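Protokoll Nachbereitung Besuchstag September
Ort: Werkstattbüro Flakcombe, Beginn 16:10
Anwesend: K. Melis (Protokoll), F. Lennox, zwei Kollegen von Beron, später dazu Einkauf
Entschuldigt: Gunn

TOP 1 Protokoll vom letzten Mal
Ohne Änderung angenommen. Offener Punkt Parkplätze weiter offen.

TOP 2 Ablauf Besuchstag
Einlass lief ab 10 Uhr, erste Gruppe zu früh da, standen im Flur. Nächstes Mal Schild an Tor 2. Gruppen à 40 waren zu groß für den Raum, hinten hat man nichts gehört. Lennox will Mikro. Beron: lieber kleinere Gruppen, dafür eine Runde mehr. Abgestimmt wurde nicht, Tendenz kleinere Gruppen.

Insgesamt 300 Anmeldungen, wieviele wirklich kamen ist unklar, Liste am Eingang wurde ab Mittag nicht mehr geführt. Bitte beim nächsten Mal durchgehend!!

TOP 3 Vorführung Handgreifer
Station Greifer kam am besten an. Gezeigt wurde beidhändiges Arbeiten am Tisch, ein Greifer pro Hand, Holzstab links aufnehmen, Becherständer in der Mitte stehen lassen. Fragen meist zu den weißen Dreiecksplatten mit den Punkten (wozu, ob man die abnehmen kann). Antwort war je nach Vorführer verschieden. Lennox schreibt einen kurzen Text, den alle benutzen.
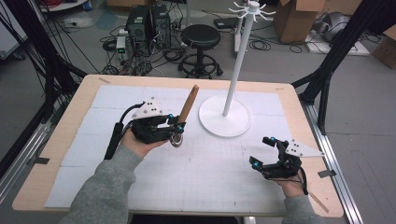 Zeitbedarf pro Durchgang war mit 10 min geplant, wurden eher 15. Grund: Leute wollten selber greifen. Soll künftig erlaubt sein, aber erst am Ende des Durchgangs und nur mit Einweisung. Beron fragt nach Versicherung, Melis klärt mit Verwaltung.

Kabel auf dem Boden hinter dem Tisch: Beron hält das für eine Stolperstelle sobald Besucher um den Tisch rumgehen. Beschluss: Kabelbrücken, ausserdem Absperrband. Der Hocker kommt weg.

Diskussion ob die Platte mit dem Linienraster bleibt. Lennox dafür, Beron will was Dunkleres wegen der Reflexe. Vertagt. Erstmal nur abwischen, Flecken sind drauf.

TOP 4 Teile aus Holz
Sotlow hat angeboten, weitere Holzteile zu liefern, Angebot liegt vor über 1181 Euro netto, 42 Stück gemischt. Einkauf findet das viel. Lennox: brauchen wir in der Menge nicht, die Hälfte reicht. Melis fragt nach Staffelpreis. Wichtig ist, das die Oberfläche unlackiert bleibt und kein Teil doppelt ist.
Bei Formen mit Langloch hatten Besucher die meisten Rückfragen, also davon bitte mindestens zwei Größen.

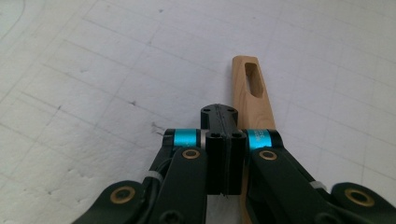

Katia Melis
Protokollführung, Besucherprogramm Flakcombe

TOP 5 Wartung Greifer vor dem nächsten Termin
Schrauben an den Fingern nachziehen, Buchsen auf Spiel prüfen, Kabelbinder kontrollieren und ggf. tauschen. Macht Lennox, braucht dafür einen halben Tag ohne Vorführung. Ersatzfinger sind bestellt, Liefertermin kennt der Einkauf nicht genau, fragt nach.
Beron möchte eine Checkliste, eine Seite, laminiert, an der Station. Entwurf von Beron bis zur nächsten Sitzung.

TOP 6 Rückmeldungen Besucher
Zettelbox: viel Lob, ein paar mal "zu laut", einmal Beschwerde wegen Kaffee. Mehrere Schulklassen wollen wiederkommen, Anfragen bitte an Melis und nicht an den Empfang. Ein Besucher hat seine Jacke vergessen, liegt im Büro.

TOP 7 Verschiedenes
- Gunn soll Raumplan neu zeichnen, alte Version stimmt nicht mehr
- Kartons neben der Station wegräumen (wer? Beron übernimmt)
- Namensschilder nachbestellen
- Zugang Nebenraum: Schlüssel nur noch gegen Unterschrift

Aufgaben
Lennox: Text Dreiecksplatten, Wartung
Melis: Versicherung, Staffelpreis Sotlow, Schild Tor 2
Beron: Checkliste, Kabelbrücken, Kartons
Einkauf: Liefertermin Ersatzfinger, Namensschilder
Gunn: Raumplan

Nächste Sitzung wird per Mail abgestimmt. Ende 17:25.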